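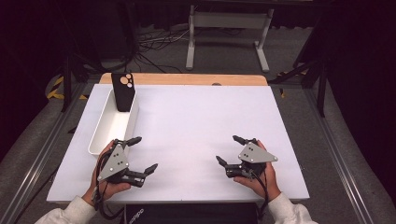 Tray and board on the table, left side.

Forum > Film > Home Video and Transfers
Thread: Olar (family fantasy, TV sequel) - which disc has the correct frame rate?

rjadoon
I have the Kutstead disc of Olar and the older Bukhari one. The Bukhari runs 6 minutes shorter with no missing scenes that I can find. The Kutstead has a softer picture and the opening titles are windowboxed. Which one is closer to what was broadcast? I only want to keep one.

Arlindo Godoy
The Bukhari is a 25 fps transfer of 24 fps material. It plays four percent fast, and the pitch was not corrected. Listen to the aunt in the train station scene. She sounds like a different actress. Keep the Kutstead.

t_jatoi
Disagree in part. The Kutstead runs at the right speed but it comes from a tape master, and the lake sequence has combing on every pan. The Bukhari is a new scan of a print. If your player can slow the output to 24 and resample the audio, you end up with the better copy.

Arlindo Godoy
Most players can't do that. You would have to rip it, and she asked which disc to keep.

t_jatoi
She asked which is closer to broadcast. Broadcast was 4:3 open matte. The Bukhari is cropped to 1.78:1, so on that point I concede. The top of the telescope is gone in the attic shot.

Roy Lambert
Does either one have the longer ending, where the kids go back for the dog? I remember it from TV but the Himora tape I had as a kid stops at the gate.

rjadoon
Kutstead has it. Bukhari too, at the faster speed. Neither has the recap from the first movie.

Shamim Hashmi
The recap was only on the network airing. It reused footage from the first movie and the rights were separate. Himora cut it for the tape and every release after that followed the tape.

Also, the Kutstead was pressed in two batches. The first run was 2,000 copies and has a sync problem in the second half, with the dialogue 460 ms late after the layer change. The second batch fixed it. Check the inner ring for a small "R" after the matrix number.

rjadoon
No R on mine. I had put the sync down to my receiver.

Arlindo Godoy
Set an audio offset from the layer change onward and it's fine. I would still take it over the crop.

t_jatoi
So the recommended disc is soft, combed and out of sync. I'll stay with the Bukhari.

Shamim Hashmi
Second-batch copies do come up used. Ask the seller for a photo of the ring before paying.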